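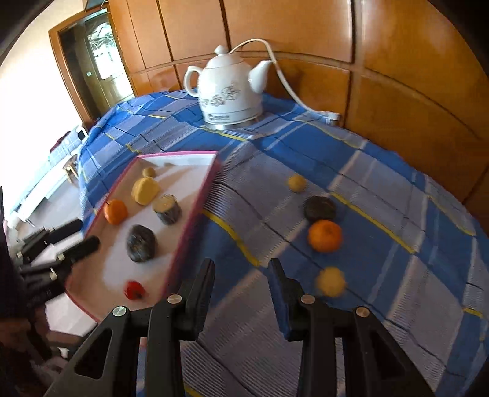 Robots learn to tidy food from demonstrations made in ordinary homes

Researchers at Peseneo have trained a robot arm to sort fruit and vegetables into a tray using only demonstrations recorded by people at home, with no robot present during the recording.

The group collected 1,000 demonstrations with a hand-held gripper called Wuder, which carries its own camera. Participants used it to move produce between a table and a tray, working on their own furniture and under their own lighting. After 85 were thrown out for tracking errors, the rest were used to train the control software.

The finished system was then tested on a fixed arm in kitchens it had no recordings from. It placed the right item in the tray in 556 of 670 attempts. Most of the failures came from small round items, which rolled when one finger touched them before the other.

"Patterned tablecloths were a worry for us at the start," said Mirjana Obradović, who leads the project. "The early models confused checks and stripes with the edges of objects. Adding more homes to the training set helped more than adding more hours from the same home."

The team also found that leaving everyday items such as kettles on the table during recording made the arm less likely to reach for the wrong thing later — a model trained on cleared tables did noticeably worse.

The recordings will be released in May. Work on soft fruit, under the name Cekena, has already begun.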